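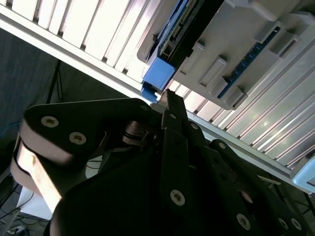 Glenys Bright
Product Lead, Used Desktops, Nokau

Isari Bench Tower
Used desktop tower for repair practice and parts

$149.00
In stock
Ships from our Costa warehouse

The Isari Bench Tower is a used full-size desktop computer that we check, clean and sell for people who want to learn the inside of a PC or keep an older one running. It has a black case with a side panel that comes off, and blue plastic latches at the drive bays, so the parts people swap most often are easy to find.

We have sold 2,469 of these since we started the line. Most go to repair classes and school tech rooms. The rest go to people who need a spare drive cage or a power supply that fits and would sooner buy the whole machine.

Lay the tower on its side on a flat bench before you open it. With the panel off, you can get to the board, the memory, the expansion card and the drives without standing the case back up. A slatted or mesh tabletop is fine, but put a tray down for small screws.

Drives

The hard drive is a 3.5-inch model in a blue plastic caddy. To fit it, slide the caddy into the bay until the latch closes, then connect the data cable and the power cable. To take it out, unplug both cables first. Pulling the caddy with the cables still on is the most common way these drives come back to us damaged.

Drive brand varies with stock. All drives are wiped before shipping, and no operating system is installed. 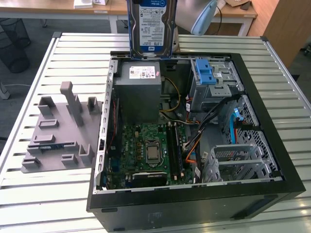 1.0TB WD drive in its blue caddy, shown with the CPU socket empty.

Choose your build

Bare board: no processor and no cooler. The socket frame and lever are in place. This is the one to pick if you already have chips to test, or if your class starts with fitting the processor.

Processor and memory: processor seated under the retention bracket, two memory modules installed. No cooler. Do not power up either build until a cooler is on.

Both builds cost the same and come with the power supply, board, drive cages, internal cables and one hard drive. A cooler is sold separately under the Hetine name – choose it from the menu at checkout and we will pack it in the same box, along with a small tube of thermal paste.

Expansion cards differ from tower to tower. If you need a certain card, write to us before ordering and we will tell you what is on the shelf.

Cables

Internal wiring is left in the case as we receive it, apart from worn leads, which we replace. Expect a fair amount of it. You will find yellow leads from the power supply and a bright blue SATA cable on the drive side. Colors of the other leads can change from one tower to the next. Tie loose bundles back before you close the panel, and keep them clear of the bays.

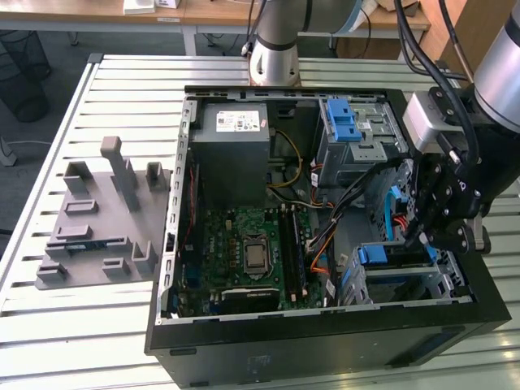

Shipping and returns

Orders placed before noon go out the same day. Towers ship upright in a double-wall carton with the drive packed separately.

You have 21 days to return a tower for a refund. The power supply, board and hard drive are covered for 90 days from delivery. Cosmetic marks on the case are normal for used equipment and are not covered – bent socket pins are not covered either once the socket has been opened. Keep the carton until you have checked everything over.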